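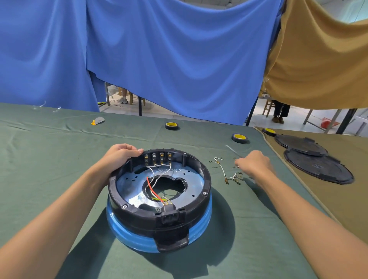
Appliance base on the bench, wires waiting to go on.

Every few weeks somebody writes in to ask me when a robot is going to do this stuff for us. Wiring up the bottom of a kettle or a cooker base, folding the towels, emptying the dishwasher, all of it. I fix small appliances on the side (my shop is a corner of the Olari repair room, open Wednesday evenings), so I have opinions!

Short answer for the wiring: not yet, and I wouldn't hold my breath.

A base like this has four spade terminals in a row at the back, white wires looping down from them, a red one crossing the plate, and a little crowd of thin yellow and white leads at the power socket in front. Solid parts are easy for a machine. Screws are easy, more or less. Wires flop. You pick one up by the end and the other end goes wherever it likes — usually under the thing you just put down. Your fingers sort that out without bothering you. A machine has to look, guess, grab and look again.

I went to a demo day at Ukent last July where an arm was pushing crimped connectors onto terminals. It was lovely to watch as long as the wires came clipped in a holder, all facing the same way. Then they tried it with a tangle from a bag and we all had time for a coffee. The arm was priced at $3375 without the gripper, and the gripper was another $1689. I spent $237 on my whole bench, lamp included.

So until that changes, a few things that make the job go better by hand:

Work on cloth. Felt or an old thick curtain will do. Small brass terminals stay where they land, and plastic housings don't get scratched. If yours comes with protective film on it, leave the film alone until you're finished.

Unplug it first, obviously, and take your own picture before you pull a single lead. Take two. I've been saved by the second one more often than I'd like to say.

Hold the base by the rim with your weaker hand and let the good hand do the fetching. Don't hold it by the wires, please.

Shake out your leads before you start and lay them in a loose curve. Rings on one side, spades on the other, if you're the tidy type. I'm not, and I lose a minute every time.

Push spade connectors on straight, then give each one a gentle tug. If it slides off, squeeze the connector a hair with pliers and try again. Never wrap tape over a loose connector and call it fixed. I keep plenty of black tape handy and I still don't do that. And if you aren't sure about mains wiring, hand it to someone who is.

What about the rest of the house? Floors, yes. My robot vacuum is a Shemweta and it does a decent job apart from the fringe on the hall rug. Mowing, yes, if your lawn is flat. Laundry folding, no. A reader sent me a clip of the Ovbridge folding machine, which costs less than I expected at $400, but you have to clip every shirt in yourself, and by then I'd have folded it.

My rule of thumb is that if the thing keeps its shape when you pick it up, a machine can probably learn it soon. Towels, cables, bread dough and fitted sheets are still ours.

Next time: getting limescale off a heating plate without ruining the finish.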